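夕食のあとは、とにかく外に出よう
2019年1月21日

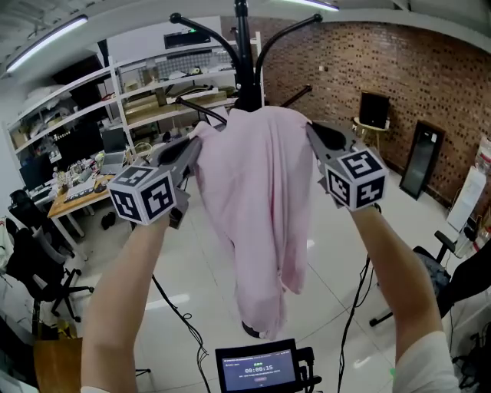 夕食後の散歩が好きです。好きというより、もう偏愛に近いです。健康のために何かひとつ始めたいと相談されるたびに(相談されなくても)「食べ終わったら靴を履いてみて!」と言ってしまうので、家族からは少々うるさがられています。でも今日は自分の場所なので、遠慮なく書きます。

年が明けて、まわりではまたダイエットの話が増えました。お正月のお餅が、おせちの残りが、という話から始まって、糖質を抜くとか、朝をスムージーにするとか、駅前にできたジムの入会金が今月は無料だとか。どれもその気持ちはよくわかります。私もひととおりやりました。高い青汁の粉はまだ戸棚の奥にありますし、腹筋の器具はいま、ひざ掛けを置く台になっています。

そのなかで生き残ったのが、夜の散歩です。続けて7年になります。途中で引っ越しもあったし、仕事が変わった年もあったし、ひどい花粉の春もあった。それでも戻ってこられた習慣は、私の場合、歯みがきのほかにはこれくらいしかありません。

なぜ夕食のあとなのか。

まず、時間が決まっているからです。朝の散歩がいいという人は多いし、朝日を浴びる気持ちよさは私も認めます。ただ、朝というのは家のなかで一番混んでいる時間帯です。お弁当、洗濯、ゴミ出し、見つからない体操服。そこに「さわやかに歩く私」を割り込ませようとすると、誰かにしわ寄せがいくか、自分が早起きするしかない。早起きは一週間なら楽しいのですが、二週目の雨の朝にあっけなく終わりました。

昼休みに歩いた時期もあります。会社の裏の坂道は悪くなかったのだけれど、汗が引かないまま午後の会議に出るのがどうにも落ち着かず、夏が来る前にやめてしまいました。

夕食は毎日あります。当たり前ですが、これがすごく大きい! 新しい習慣を、すでにある習慣のうしろにくっつけるだけでいいのです。箸を置く。ごちそうさまを言う。コートを取る。この順番が体に入ってしまうと、行こうかどうしようかと考える隙間がなくなります。私は意志が強いほうではまったくないので、考えはじめたら負けます。考える前に玄関にいる、という形にできたのがよかったのだと思います。

それから、食べたあとの体は動きたがっている、というのが私の実感です。食後に軽く体を動かすと血糖の上がり方がおだやかになるという話は、健康雑誌でもよく見かけます。私は専門家ではないので体の仕組みの説明はそちらにお任せしますが、感覚としては、食後すぐにソファに沈んだ夜と、少し歩いてきた夜とでは、寝る前のおなかの軽さがまるで違います。沈んだ夜は九時ごろにもう一度台所へ行きたくなる。歩いた夜は、お茶で足りる。

この「もう一度台所へ行きたくなる」問題、私にとってはこれが体重のほとんどだったのではないかと疑っています。三度の食事は昔からそんなに多くなかったのです。問題は夕食と就寝のあいだでした。テレビの前のおせんべい、子どもが残したプリン、味見と称したチーズ。冷蔵庫の前に立っているとき、本当に空腹だったことは少なかった気がします。手持ちぶさただったのです。一日が終わってほっとして、何かご褒美がほしい。その「何か」が、たまたま一番近くにあった食べ物だったのでしょう。

散歩はその時間帯を、気持ちよくふさいでくれます。しかも帰ってくるころには、ご褒美をもらったあとのような顔になっている。冷たい空気のなかを歩いて家の明かりが見えてきたときの、あのうれしさ。おせんべいにはちょっと出せない味です。

ところで、ジムの話をしておかないと公平ではありませんね。Vemsteadに通っていたことがあります。駅の反対側の、ガラス張りの、あのジムです。悪口を言うつもりはありません。マシンはきれいだし、スタッフの方は親切だし、シャワーの水圧は我が家よりずっと立派でした。通える人は通ったらいいと思います。筋肉をつけたいなら、散歩よりもああいうところのほうが断然いい。

ただ私の場合、ジムへ行くまでが運動でした。着替えを詰めて、タオルを詰めて、会員証を探して、自転車をこいで、ロッカーの鍵をもらって。帰ってきたら濡れたものを洗って。雨が降ればその時点で今日は休み。休んだ翌日は行きづらい。月会費の引き落としを見るたびに、体より先に心がきゅっと縮みました。結局、6か月で退会しました。解約の手続きの日が一番足取りが軽かった、というのは笑い話ですが、帰り道を遠回りして歩いたら本当に楽しかったので、私のなかではあの日が散歩の再出発の日になっています。

散歩には準備がいりません。財布もいらない。鍵と、冬なら手袋。服も普段着のままでいいのです。運動用の上下をそろえてから始めたいという気持ちもわかるけれど(新しいウェアはうれしいものです)、着替えがひとつ挟まるだけで、玄関がぐっと遠くなります。私はセーターのままで出ます。夏はエプロンを外すのを忘れて角の自動販売機まで行ったことがあります。

靴だけは、少しいいものをおすすめしたいです。私はSkustauの紐のない靴を玄関に出しっぱなしにしています。これは別にこのメーカーでなくてもよくて、大事なのは、かがまずに履けることと、出しっぱなしにしておくこと。下駄箱にしまうと、それだけで出かける回数が減りました。玄関が多少散らかって見えるのは、もう受け入れてください。

では、どのくらい歩けばいいのか。ここは意見が分かれるところで、私はかなり甘い立場です。短くていい。本当に短くていいのです。うちのいつもの道は、ひと回りで13分。家を出て、クリーニング屋の角を曲がり、公園の外側を通って、小さな橋を渡って戻ってくるだけです。「それで運動になるの?」とよく聞かれます。その気持ちもわかります。でも、毎晩の短い散歩と、月に一度の立派なウォーキングのどちらを選ぶかと聞かれたら、私は迷わず毎晩のほうです。

短いことの良さは、疲れている日にも出られることです。残業の日、頭が重い日、子どもと言い合いになった日。そういう日にこそ歩きたいのに、長いコースしか持っていないと、長いコースを歩けない自分にがっかりして終わってしまう。短い道をひとつ決めておくと、どんな日でも「まあ、あれくらいなら」と思えます。そして外に出てみたら案外気分がよくて、橋を渡らずに川沿いをもう少し先まで行くことも、しょっちゅうあります。

元気な日には神社の石段を上ります。146段。入口の古い看板にそう書いてあります。初めて上ったときは途中で二回休み、上に着いても景色を見る余裕がありませんでした。いまは息は上がるものの、止まらずに上まで行けます。こういう変化は体重計よりずっとうれしいですよ! 体重計の数字は、前の晩に塩辛いものを食べただけで意地悪をしてきますが、石段は正直です。ただし夜の石段は暗いので、手すりのある側を、ライトを持って。濡れている日は上りません。

アプリのことも少し。去年まで、Uvonという歩数のアプリを使っていました。最初はおもしろかったのです。星がもらえて、連続記録が伸びて、画面の小さな鳥が喜んでくれる。ところがだんだん、鳥のために歩いているような気がしてきました。寝る前に歩数が足りないことに気づいて、廊下を行ったり来たりしている自分の姿が窓に映ったとき、これは何か違うなと思いました。それで画面から消しました。

アプリが励みになる人はもちろんいると思います。友人どうしで記録を見せ合って楽しそうにしている人たちも知っています。でも、もし数字が宿題のように感じられてきたら、いったん手放してみてほしいです。記録をやめても散歩は減りませんでした。むしろ空を見る回数が増えました。冬はオリオン座がちょうど橋の上あたりに来るので、それを見に行くようなつもりで出ています。

健康法というものは、どうも我慢の話になりがちだと感じています。何を抜くか、何を断つか、何を控えるか。書店の棚に並んだ背表紙を読んでいるだけで、おなかがすいてくるほどです。私は食べることが大好きなので、抜く方法はどれもつらかった。お米を抜いた冬は家族に八つ当たりばかりしていて、あとから謝ってまわりました。あのときの写真を見ると確かに頬はすっきりしているのですが、目がちょっとこわいです。

散歩は、何かを減らす話をしなくて済みます。夕食はちゃんと食べる。うちは昨日、鶏と大根の煮物にごはん、それから白菜の浅漬けでした。おかわりもしました。そのあと歩いた。それでいいと思っています。食事に罪悪感を持たないでいられるというだけでも、食卓の空気がずいぶん変わるものです。子どもの前で「太るから」と言わなくなったことは、自分の体重がどうなったかよりも大事な変化だったかもしれません。

で、痩せたのか、と聞かれるのですが。はい、ゆっくりと、少し。劇的ではありません。最初の冬は何も変わらず、春になって、しまってあったズボンのボタンが楽に留まることに気づいた、という程度です。広告に出てくるような「使用前・使用後」を期待している方には物足りないでしょう。でも、戻っていません。これは声を大にして言いたい。いままでに試した方法は、どれも減って、戻って、たいてい少し余計に戻りました。散歩だけが、減り方も地味なら、戻りもしないのです。

それに、よく眠れるようになりました。布団に入ってから仕事の段取りを考えてしまうくせがあったのですが、あれを歩きながら済ませてしまえるのですね。公園のあたりまでは頭のなかがわあわあしていて、橋を渡るころには静かになっている。帰ってお風呂に入れば、あとはもう眠いだけです。

反対意見にも少し触れておきます。

「夜道がこわい」。これはもっともです。私も一人のときは明るい通りしか歩きませんし、反射材のついたたすきを手首に巻いています。見た目は少々間が抜けていますが、車からはよく見えるそうです。どうしても不安な地域なら、無理をしないでください。マンションの廊下や駐輪場のまわりを歩くのでも、遠いほうのコンビニまで家族と牛乳を買いに行くのでも、十分に散歩です。

「小さい子がいるから出られない」。うちもそうでした。寝かしつけまでの時間は戦場ですよね。あの時期は夫と交代で出ていました。一人が洗い物をしているあいだに、もう一人が出る。次の日は逆。十数分でも一人になれる時間があるというのは、体のこと以上にありがたかったです。少し大きくなってからは、子どもも一緒に来るようになりました。来るといっても、石を蹴ったり猫を探したりで全然進みません。それはそれで、学校の話が聞けます。向かい合って座って「今日どうだった?」と聞いても「ふつう」しか返ってこないのに、並んで歩いていると勝手にしゃべりだすのは、どうしてなんでしょう。

「食べてすぐ動くとおなかが痛くなる」。それなら、お茶を一杯飲んでからで構いません。食器を流しに運んで、テーブルを拭いて、それから出る。速さも、おしゃべりできるくらいで。競歩のように腕を振る必要はないです。持病のある方、薬を飲んでいる方は、始める前にかかりつけの先生に聞いてくださいね。膝の悪い母は、先生と相談して、坂のない道だけを杖をついて歩いています。

「寒い」。寒いですね! 一月ですから。でも、私は冬の散歩が一年で一番好きです。食べたばかりの体はぽかぽかしているので、最初の角を曲がるまで我慢すれば、あとは意外と平気です。首と手首と足首、ここさえ覆っておけば上着はそれほど厚くなくても大丈夫でした。空気が澄んでいて、よその家のお風呂の匂いがして、どこかの台所からカレーの匂いもして。おなかはいっぱいなのに、カレーの匂いだけはいつもうらやましくなります。

歩いていると、町のことにも少し詳しくなります。どの家の梅が一番早いか、どの犬が何時に散歩に出るか。橋のたもとのLo Prestiというパン屋さんは夜には閉まっているのですが、奥で翌朝の仕込みをしている日があって、そういう晩は前を通るだけで幸せな気持ちになります。翌朝、つい買いに行ってしまうのは、まあ仕方がありません。くるみの入った丸いパンがおいしいです。痩せたい人の文章でパンをすすめるなと言われそうですが、夜に歩いて、朝にパンを食べる暮らしが、いまの私にはちょうどいい。

もし今月すでに何かを始めて、もう挫けかけている方がいたら、どうか自分を責めないでください。お正月の決意はだいたい大きすぎるのです。一年で一番気が大きくなっている時期に決めた計画を、一年で一番寒い時期に実行しようというのですから、無理もありません。二月になれば「今年もだめだった」という空気があちこちに漂いはじめます。そうなる前に、一度だけでいいので、今夜の食器を流しに置いたまま、外へ出てみてほしいです。洗い物は逃げません(残念ながら)。

家のまわりをぐるっと回って、戻ってくるだけ。明日もやるかどうかは明日の夕食のあとに決めればいい。私だってそのくらいの気持ちで始めて、最初の週は二回しか行きませんでした。高熱が出れば休みますし、台風の日は窓から外を眺めて終わりです。休んだことを気にしないのも、続けるうちに覚えたことのひとつです。前の晩に休んでいても、次の晩ご飯はまたやってきますから。

ここまで書いたら、ちょうど夕食の時間になりました。今夜はお鍋です。しめの雑炊まできっちりいただいて、それから神社のほうへ行ってこようと思います。石段は、おなかと相談して決めます。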